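# Front loader

*From the Hesby household wiki, last edited Apr 8, 2020*

A **front loader** (or front-loading washing machine, if you're being proper about it) is a washing machine with its door on the front and a drum that turns on a horizontal axis. It's the sort most of us in Britain grew up with, usually tucked under a kitchen worktop, and I've owned four of them, so I volunteered to write this entry when the old one was deleted for being two lines long.

## How it works

The drum is really two drums. The inner one holds your clothes and is full of little holes, and the outer one holds the water. As the inner drum turns, paddles along its wall lift the washing up and drop it back into a fairly shallow puddle of suds — that lifting and dropping is what gets things clean. Top loaders with a central agitator float everything in a deep tub instead, so they get through a lot more water.

At the end comes the spin, when the drum goes fast enough to pin the washing to the wall and fling the water out through the holes. My first machine, a Mimine, managed 925 turns a minute on a good day and walked across the lino while it did it! The one I have now has more settings than I'll ever use, and I leave it at the middle speed for nearly everything.

## The door

People outside the repair trade don't give the door much thought, but it's my favourite bit. The glass is shaped like a bowl, and the bulge that pokes into the drum keeps clothes away from the rubber seal and pushes them back into the tumble. It gets warm on a hot wash, so many makers put a second, flatter cover over the outside. Some doors are clear, and plenty of newer ones are tinted. 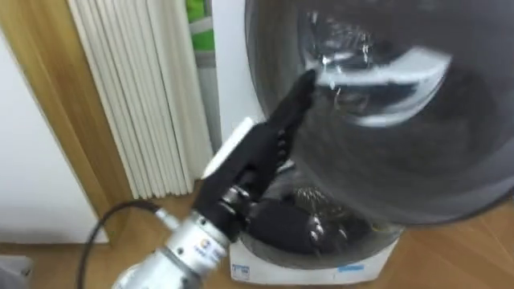 *A white front loader with its round, smoky-grey door open and a dark piece of fabric in the drum opening.*

Tinted glass looks smart, I'll give it that, but dark washing is very easy to miss behind it. I once lost a navy sock in there for 10 days (it had gone through every wash in between and came out beautifully soft). Give the drum a spin by hand before you shut the door and feel along the top as well as the bottom, where things like to stick after a fast spin.

## Loading

Fill the drum loosely and leave a hand's width at the top. Heavy things such as jeans want mixing with lighter ones, or the load goes lopsided and the machine sulks and won't spin. Zips done up, pockets emptied. Dark things go in inside out.

## Looking after it

Wipe the fold of the rubber seal every week or so and leave the door ajar between washes, unless you've got small children or a cat about. The filter is normally behind a flap low down at the front. Put a tray and an old towel under it first — I've forgotten twice.

The Prokopenko repair guide, which a few of us here swear by, reckons on some 3,000 washes before the drum bearings start to grumble. Mine went sooner. A new set cost me £155 fitted.

## See also

- Door seals
- Ununel drying rack
- Washer-dryers
- Top loader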